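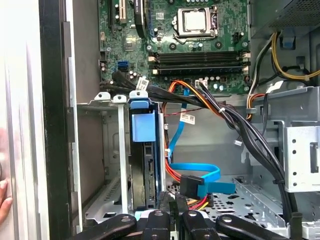 Figure 1. Inside of the tower: processor, memory slots and cables

6. Fitting the memory, the cooler and the hard drive

This section is for the Riltmont desktop tower delivered by Drodinix as a kit. The processor is already in its socket when you receive the tower. The memory modules, the cooler and one hard drive are packed separately, in the small carton. Please read the whole section one time before you begin.

CAUTION: Shut down the computer, pull out the power cord and wait 30 seconds. Never work inside the case with the cord connected, even when the computer is switched off.

CAUTION: Do not open the power supply. It contains no parts that you can repair. If you hear a rattle from it, contact the Lacerda service desk.

What you need
– a medium Phillips screwdriver
– the tube of thermal paste from the small carton
– a soft cloth without lint
– a wrist strap, or bare metal of the case which you touch often

6.1 Preparing the tower

1. Lay the tower on its side on a flat and steady surface. The removable panel must be on top.
2. Remove the screws at the back edge of the panel and put them in a cup.
3. Slide the panel backward and lift it away.
4. Touch the metal of the case with your hand.
5. Move the loose cables to the side, so that you can see all four memory slots. Do not cut the white cable ties. The labels on the cables should also stay in place, you will need them if you order a replacement.

6.2 Memory

The four black slots are arranged in two pairs. If you have only two modules, see the diagram inside the side panel for the correct slots.

1. Open the latches at the ends of the slot by pressing them outward.
2. Hold the module by its edges and compare the notch with the key in the slot. The module fits in one direction only.
3. Press down evenly with both thumbs until the latches close. This needs more force than most people expect.
4. Pull the module very lightly. It should not move.

Note: If a latch stays half open, take the module out and begin again. Do not push the latch closed by force.

6.3 Cooler

1. Check that the metal lever beside the processor is down and locked.
2. Wipe the silver top of the processor with the dry cloth.
3. Put a drop of paste, the size of a grain of rice, in the middle.
4. Lower the cooler straight down. Tighten the screws a little at a time, in a cross pattern.
5. Connect the fan cable to the board. The position is marked CPU FAN.

CAUTION: Do not start the computer without the cooler. The processor can be damaged in a short time.

6.4 Hard drive

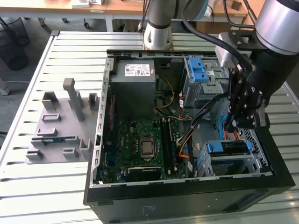
Figure 2. Tower on its side with the panel off. The blue drive parts are on the right

1. Find the blue plastic handle of the drive tray and press it together. Pull the tray out.
2. Bend the tray slightly open and place the drive in it. The pins of the tray must enter the holes on both sides of the drive.
3. Push the tray back into the bay until you hear a click.
4. Connect the data cable first and then the power plug. Both plugs have an L shape inside and fit in one direction only.
5. Lay the cables so that they do not touch the fan.

Note: Hisimano drives weigh up to 400 g. Hold the tray from below with your other hand when you take it out.

6.5 Closing and first start

1. Look once more for screws or tools left in the case.
2. Slide the panel forward and fasten the screws.
3. Stand the tower upright and connect the power cord.
4. Switch on. The first start is slower than usual – this is normal after new memory is fitted.

If the screen stays dark, disconnect the cord and repeat section 6.2 with one module at a time. Beep codes are listed in section 9.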